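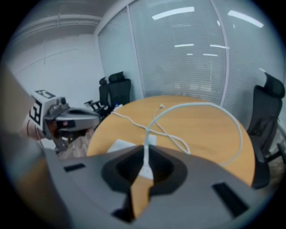

Starkora Open Day: Questions Visitors Keep Asking

I run a small site about automation for people who might end up paying for it, and I have now been to Starkora's open day twice. After the first write-up my inbox filled with the same handful of questions, so I've put the answers on one page. Starkora did not pay for any of this and did not see it beforehand. They did give me a sandwich.

What is the open day, exactly?

An afternoon at the Starkora offices where you watch people handle everyday objects with hand-held grippers, hear a talk on how the recordings are used to train robots, and then get a turn yourself if you want one. It runs on a Tuesday, starts at 1:30 p.m. and lasts until they run out of questions or coffee. The invitation calls it "a day with the robots of tomorrow." Set your expectations lower than that.

Will I see a robot working by itself?

For a few minutes. Most of what you see is a person with a gripper in each hand, doing a small job at a table over and over. The robot arm, which they call Rino, comes out at the end for a short run on one prepared task. On my first visit it did the task. On my second it stopped partway and a staff member restarted it, and the second try went fine. I would not draw any conclusion from two visits, and I'd ask you to be just as careful with the clips on their website.

What are the hand-held grippers for?

A person moves the grippers and the recording captures how. The idea is that a robot with similar fingers can learn from it later. The black-and-white squares on the cube are markers, there so software can work out where the gripper is. This part of the pitch I mostly believe. It's cheaper to hand somebody a pair of grippers than to have them steer an arm by remote control, and you can do it in any office with a table.

What jobs do they demonstrate?

Cables, mainly. Long white charging-type cables on a round wooden table, in an ordinary meeting room with office chairs and blinds. Starkora says cables are a good test because they bend differently every time, and I agree. A stiff box stays the shape it was. A cable loops over itself, catches on things and generally does what it likes.

It also makes for slow viewing. If you are bringing children, bring something for them to do.

Is the room set up to make it look easy?

Less than I expected. I've been to demos where the table was painted, taped and lit like a stage. At Starkora the room looks like somebody's Monday meeting just got out. The table has a shine that picks up the ceiling lights, there is paper or card lying on it, and the glass wall throws back reflections of its own. Those are the sort of things that trouble a vision system, so credit where due.

What I can't tell you is how much of that variety makes it into the training. One room is one room. When I asked how many different rooms they record in, I was told "a growing number."

What about the figures in the brochure?

The brochure says 2904 recordings were made for the cable project. I have no reason to doubt it, but the number tells you little without knowing how long each one is, how many were thrown out and how many different people made them. I asked all three. The answer to the first was that a typical recording is under 60 seconds. The other two were "not something we share at this stage."

There is also a slide claiming 192 successful trials by Rino. The slide does not say out of how many. I asked about that too, and was promised an email. It hasn't come – I'll update this page if it does.

Can I try the grippers myself?

Yes, and you should. It's the best part of the afternoon by a long way. You get a short explanation and then a turn at the table.

They are bulkier than they look. Your sense of touch is mostly gone, and picking up the end of a cable becomes strangely hard. I dropped the plug four times, which gave me more respect for the people who do it all day than any of the slides did. Ask the person running the table how long their shifts are. I got a straight answer (two hours, then a break), and it was the most useful fact I took home.

Am I being recorded when I try?

Assume yes. The grippers carry a camera, and it sees the room as well as your work. You sign a form at the front desk. Read it. The version I signed allowed visitor recordings to be used for "research and product improvement," a phrase wide enough to drive a truck through. You can cross that line out and still take a turn. I did, and the desk made no fuss.

What is Cele?

Cele is the software that sorts the recordings and flags bad ones. You'll be shown a dashboard with green and red bars. I couldn't tell from the demonstration what makes a recording bad, and the presenter moved on quickly. If you work with data, push on this.

Is this the same thing Tristari is showing?

No. Tristari's event is a sales show for finished warehouse equipment, with prices on the wall. Starkora has nothing to sell you yet. Some readers found that refreshing. I find it hard to judge a product with no price, no date and no customer I can call.

My company packs cables and chargers. Should I go?

Go, but go as a visitor and leave the checkbook at the office. Take one of your own products along, preferably the most annoying one, and ask whether they'd let you put it on the table. They said yes to me, for the grippers only. Rino was not offered.

Also ask what happens when a cable is already tangled at the start. The robot run I saw began with the cable laid out neatly by hand, both times.

How do I get a place?

Through the form on Starkora's site. It's free, and groups are kept to 7 people, so you do get close enough to see what's going on. The next one is in December. Parking is behind the building and fills up by noon – the bus stop across the street is the better bet.

Would you go a third time?

If they let me choose the starting position of the cable, yes. I've put that to them in writing.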